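Open day demo at Wurkevico: why upside-down cups?
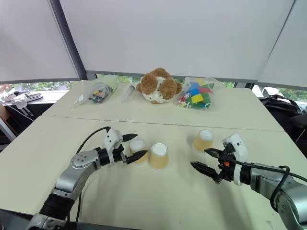

Two-arm cup demo, left gripper at the first cup.

Is there a technical reason the cups start rim down? The Zanel guide didn't say.

skurnham_52
Rim down gives the widest footprint, so a light cup is harder to tip – and the fingers close on a tapered body from the side. Watch the approach angle. Too high and the cup slides.

lumenta300
Probably just how they stack them. Ask in July, they run it again.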